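Inside corner (building)

From the Jillero Encyclopedia of House and Home

An inside corner, also called an internal corner or a re-entrant corner, is the place in a room where two walls meet and the angle between them opens toward the person standing in the room. The opposite case, where the walls point into the room, is called an outside corner. In most houses the walls meet at 90 degrees, but other angles are found in attics, in bay windows, in rooms under a stair and in old buildings which were made to follow the line of a street.

The word is also used for the line where a wall meets the ceiling. In this article, that line is treated only where it touches the vertical corner.

Contents
1 Terms
2 Structure
3 Finishing
4 Cracks and other damage
5 Corners which are not square
6 Use of the corner in the room
7 Color and light
8 In regional building
9 See also

Terms

Builders have many words for the same place. A plasterer speaks of an internal angle, a carpenter of an inside miter or a cope, depending on how the trim is cut, and a painter usually says only "the corner". In building drawings the corner has no sign of its own. It is simply the point where two lines meet, and the reader must see from the plan on which side the room lies.

The place where two walls and the ceiling come together is called a three-way corner. It is regarded as the most difficult part of a room to finish well, for the reason that three surfaces must be made flat up to one point, and the tool has no space to turn.

Structure

In a brick or block wall, the corner is made by laying the units of the two walls over each other in turn, so that every second course passes through. This is called bonding. When a new inner wall is added to an old house, bonding is not always possible, and metal ties or a vertical steel profile are used instead. A wall that only stands against another wall, without any tie, will sooner or later show a line at the corner.

In a timber frame, the sheets of wallboard need something to be fixed to on both sides of the corner. The traditional method is to put three studs together. A newer method uses two studs and small metal clips, which saves wood and leaves more room for insulation. The second sheet is pushed against the first one and holds its edge in place, and for this reason the first sheet is often not nailed or screwed near the corner at all. Such a corner is called a floating corner.

In concrete buildings the inside corner is formed by the mold. Some builders put a small strip in the mold to make the corner slightly round, and the form then comes away more easily.

Finishing

Wallboard corners are usually finished with tape and joint compound. Paper tape has a fold in the middle and can be bent by hand into the corner. The compound is put on both walls first, the tape is pressed in, and a thin coat is drawn over it. After drying, the walls are done again one side at a time. Many workers finish one side completely and let it dry before they touch the other, so that the knife does not mark the fresh surface. Others use a corner tool with two blades, which makes both sides in one movement. The result is faster, but a corner tool has a fixed angle and is of little help where the walls are not square.

In wet plaster work, the corner is cut with a float while the plaster is still soft. In older houses, it is common to find that the plaster becomes thicker toward the corner, and a shelf that was made straight will then leave a gap in the middle of the wall.

Trim is joined in the corner in one of two ways. In a miter, both pieces are cut at half of the angle. In a cope, the first piece runs straight into the corner, and the end of the second is cut to the shape of the first. The coped joint takes more time. It stays closed better when the wood shrinks, and it forgives a corner that is a little open or a little closed.

Tile needs a movement joint at the inside corner. The space is filled with a soft sealant and never with hard grout, although this rule is often broken in practice.

Cracks and other damage

The most common damage is a thin vertical crack. It appears because the two walls move separately – one may carry the roof while the other carries nothing, or one may be warmed by the sun. A crack that keeps the same width through the year is a matter of appearance only. When it is wider at the top than at the bottom, the ground or the foundation may be moving, and an engineer should be asked.

The second problem is damp. In the corner of two outer walls, the outside surface that loses heat is larger than the inside surface that receives it, and the air moves slowly there. The corner is therefore the coldest place of the wall. Water from the air of the room settles on it, and mold may follow, first near the floor and behind furniture. The usual advice is to leave a space behind cupboards, to heat the room evenly and to add insulation on the outer side. Painting over the mold does not remove the cause.

Corners which are not square

A corner can be tested with a large square, or with the old method of three, four and five: a mark is made three units along one wall and four along the other, and the distance between the marks should be five. If the distance is longer, the corner is open. If it is shorter, the corner is closed. In a bigger room the measures are often doubled to six, eight and ten, which makes small errors easier to see.
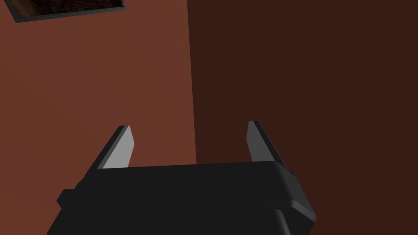

Two walls meeting at a vertical corner. Computer rendering.

The angle may also change between floor and ceiling. For this reason, kitchen fitters measure at the height of the worktop and again at the height of the wall units, and not only on the floor.

Use of the corner in the room

In many countries the corner was the place of the stove, because the heat could reach two rooms when the stove was built through the wall. Later the corner was taken over by the corner cupboard, a piece of furniture with a triangular plan, and then by the corner bench with a table in front of it. In modern kitchens the corner is considered a difficult place, as a normal shelf there can be reached only with the arm stretched out. Turning shelves and pull-out trays are sold to solve this – they hold less than the simple shelf but are easier to use.

Color and light

An inside corner receives light from both walls. If one wall is painted in a strong color, the other one will show some of it near the corner. Two walls in the same paint can look like two different shades, and the eye uses this difference to see where the corner is. Painters who change color at the corner move the line a little onto one wall, so that it can be drawn straight even when the corner itself is not.

In regional building

In the farmhouses of the Cemau valley, the inside corners of the main room are rounded by hand with lime plaster, and the curve is repeated each time the walls are limed. A survey of 615 old houses in the district of Buditz, published on 2020-02-20, recorded nine different ways of closing the corner between a stone wall and a timber wall. The most frequent was a wooden strip set in clay. On the island of Gu, the corner post is left visible inside the room and is never painted.

See also

Bay window
Joint compound
Outside corner
Skirting board
Thermal bridge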